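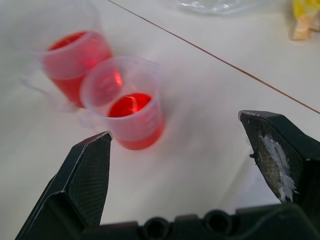

Syringe transfer by teleop, notes after the first 300 demos
Board: Teaching and Demonstrations

dustarard_dan wrote:
Finally have something to share! We've been teaching our two-arm setup to move red liquid between two cups with a syringe, all by remote control, and I'm having more fun with it than with anything since the sock folding. We're at 300 demos as of Wednesday. My routine at the moment, in case it helps anyone starting out:

1. Put both cups close together, handles wherever they land. I move them a little between demos so the policy can't just memorize a spot on the table.

2. Bring the syringe in by the barrel with the right gripper and get it upright before going anywhere near a cup. Tilting it over the rim looks fine on the head camera and then you check the wrist view and you're way off.

3. Lower slowly with the left gripper open and waiting beside the syringe. Pause when the orange tip is just over the liquid - I want that pause in the data.

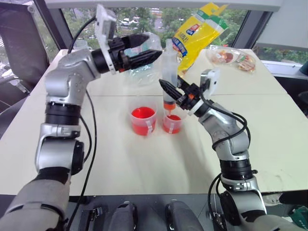 4. Work the plunger with short, even moves. If you botch it, stop and tag the demo. Please don't save it as a clean one!

5. Back straight up, then park both arms in the same pose every time.

King-fai Chow wrote most of our tagging script and I'll post it once he's cleaned it up.

noiphan_nights wrote:
Love this. Question on step 3, do you really want the pause? We had 200 demos with a nice thoughtful hover in every one, and the trained arm would get to the hover and stay there. Forever. I went for a coffee and came back to it still thinking.

dustarard_dan wrote:
Ha, yes, I've seen the eternal hover. Ours are short, a beat or so. I'd rather have it than the drive-by approach where the tip clips the rim.

Suleiman Ajayi wrote:
I'm with noiphan on this one. The pause is for the operator's benefit. The robot doesn't need time to look, and if the images barely change while the action is "do nothing," that's what it learns. Slow the descent down all the way through and you get the same care without a dead spot. We redid ours that way at Lundley and I'd never go back.

Also, I'd vary the fill levels a lot more than the cup positions. Clear plastic and red liquid look completely different on a wrist camera depending on how full the cup is.

sitden_marlo wrote:
Disagree on slowing everything down! Slow demos give you slow policies, and then you're standing there half the morning for a single transfer. I trim the still frames afterward and demonstrate at a normal pace. 3 lines of script.

Suleiman Ajayi wrote:
Trimming works until you trim the part where the plunger is moving and the arm isn't. Check the gripper channel as well as the joints.

sitden_marlo wrote:
OK, fair, I do check that now. Learned it the annoying way.

dustarard_dan wrote:
This is great, thanks all. New plan: keep going to 600, the second half with no pause and a lot more variety in how full the cups are, then train on each half separately and compare. King-fai is betting on the pause. I've switched sides twice since lunch.

noiphan_nights wrote:
Put me down for no pause. And post the script!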